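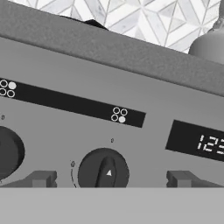

Range knobs are the item I have been overruled on twice, so they go first this round. The new cell at Zondcombe turns on stoves in the test kitchen between shifts, and the old sheet asked only "stove off, Y/N." A Y on that line tells me someone looked at something. What I want checked is each knob, by eye, against the 0 printed on the panel, with the arrow pointing straight at it. The small four-circle symbol over the knob, one circle filled, says which burner it runs, and the inspector should read it and write that burner down. The software reports "all burners idle." That report gets its own line and does not replace the look.

Inspector: Craig Guthrie
Area: Test kitchen, appliance line end
System: Drevholm handling cell, Komell scheduling software
Period: August, second walk of the month
Marks: OK / Not OK / NA. Comments required on every Not OK.

SECTION A. STOVE AND CONTROLS

A1. Every knob read against its 0 mark by a person standing at the stove.
Mark: OK
Comment: Done at 5:40 a.m. The night log had this ticked already, by the system, under a line that says "verified." Verified by what? Please change the word to "reported."

A2. Software burner status matches the knobs.
Mark: OK
Comment: Matched today. It did not match on the first walk.

A3. Clock on the stove display agrees with the cell log.
Mark: Not OK
Comment: 4 minutes apart. Vendor says the cell doesn't use the stove clock. People do. When we go back over a burner left on, the operator gives the stove time and the log gives another, and the operator is the one who looks wrong.

A4. Oven door handle tight on its brackets.
Mark: OK
Comment: Hand check. The cell pulls on the handle far more often than a cook would, so this stays on the sheet every walk.

A5. Nothing left on the cooktop at handover unless written on the board.
Mark: Not OK
Comment: Board was blank, cooktop was not. Day shift says the cell should log it. Night shift says day shift should.

SECTION B. STOPS AND GUARDING

B1. Emergency stop within reach from both sides of the stove.
Mark: OK

B2. Stop pressed and cell confirmed still before anyone steps in.
Mark: OK
Comment: Two people asked, both knew it. One had to think about which button.

B3. Restart needs a person at the panel.
Mark: Not OK
Comment: Komell can still be set to restart from the office. I was told it's switched off. I was also told that in the spring. Remove the option or put a lock on it.

B4. Floor line repainted and clear.
Mark: OK
Comment: Worn at the sink end, still readable.

SECTION C. PEOPLE AND WORKLOAD

C1. Staffing on the sheet matches staffing on the floor.
Mark: Not OK
Comment: Sheet says 4 on nights. I found 2. The explanation was that the cell covers the rest. The cell can't smell gas or walk to the phone. If the number is now 2, say so in writing and redo the fire plan for 2.

C2. Alerts answered and closed by a named person.
Mark: Not OK
Comment: 133 alerts since the last walk, 44 of them closed with no name. The rest were mostly "position uncertain," and the usual fix is to walk over, look, and press continue. That is a job. It isn't in anybody's job description and it isn't counted in break coverage.

C3. Operators trained to run the stove tests by hand.
Mark: Not OK
Comment: Older hands, yes. The last two hires have never done a full test without the cell. Schedule one manual run per person per month, up to 2 hours, paid as normal time.

C4. Near misses reported.
Mark: OK
Comment: None on file. I've marked it OK because that's how the form works — I don't believe it. The report screen is six menus deep. Put the paper cards back by the door.

SECTION D. VENDOR CLAIMS

D1. Claimed time savings supported by our own records.
Mark: NA
Comment: Ó Gríofa supplied the savings figures and also installed the cell. We have no records of our own from before the install that anyone can find. I won't sign this line either way.

ACTIONS BEFORE NEXT WALK
Change "verified" to "reported" in the night log.
Set both clocks. Maintenance, same day.
Lock out office restart.
Staffing number in writing, with fire plan.
Names on all closed alerts.
Manual test schedule posted in the break room.

Items A3 and B3 are carried over from the previous walk. Next walk will start with those.

C. Guthrie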